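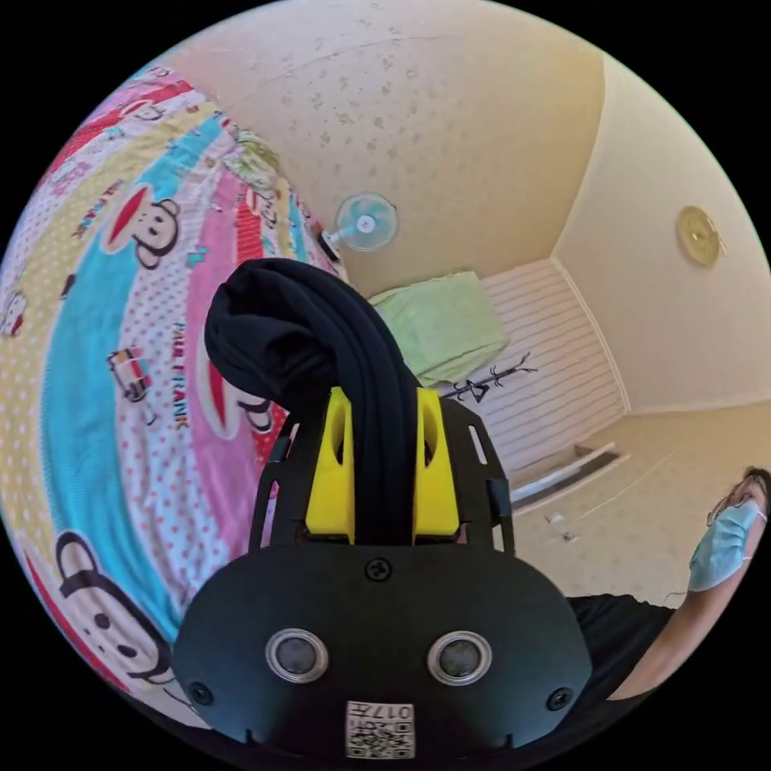 Field Robotics and Manipulation Group, Department of Mechatronic Engineering

3.2 Demonstration of garment handling with the hand-held gripper

Demonstrations for the garment task were recorded in furnished bedrooms with the Vultar gripper, a hand-held tool with the same finger geometry as the end effector on the Trukadel arm. The operator holds the tool directly and performs the task at a natural pace. No arm is present during recording. Figure 3 shows a black garment gripped between the yellow printed fingers, with the patterned bedspread behind it.

Each demonstration was divided into four phases: approach, grasp, lift and release. Phase boundaries were labelled from finger aperture and tool velocity, then checked by a second annotator. The lift phase was the most variable. A garment picked up near a hem unfolds under its own weight, whereas one gathered at the middle tends to stay bunched, and the policy must cope with both. We made no attempt to standardise the initial grasp point, and operators were told only to avoid regrasping where a single grasp would do.

Figure 3. Hand-held gripper during the garment task. The cloth is gathered into a twisted bundle and folds over at the top.

Dark fabric proved difficult for the visual encoder. Creases in matte black cloth produce weak gradients, and the garment boundary is often recovered more reliably from occlusion of the background than from the cloth itself. Strongly coloured bedding helped in this respect – the segmentation error on plain grey sheets was visibly worse – but it also introduced printed shapes that the encoder sometimes treated as separate objects.
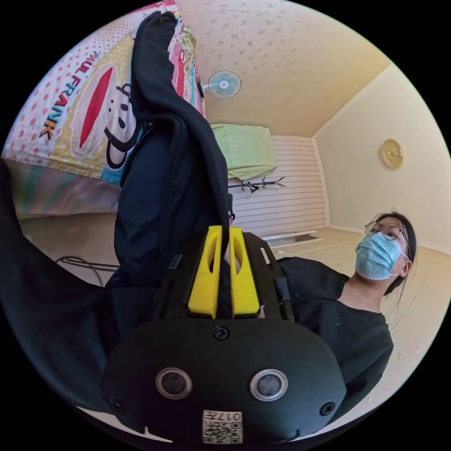
We therefore augmented the training set with background substitution, applied only outside the garment mask. Finger pixels were left unaltered, as their colour is used to estimate aperture when the encoder reading drops out.

The comparison condition used teleoperation. The same operators drove the Trukadel arm through the Givis master controller, with a control latency of 40 ms. Eleven operators completed both conditions, and 220 demonstrations were retained after filtering. Teleoperated trajectories were smoother in the approach phase but contained long pauses before finger closure, which we attribute to the lack of force feedback at the master. Hand-held trajectories required retargeting, and those that exceeded the joint limits of the arm were discarded prior to training.

Tool pose was estimated offline by the Vītola tracking package. Where tracking was lost for longer than the interpolation window, the whole demonstration was rejected. Most such losses occurred when cloth was lifted close to the lens and covered a large part of the view.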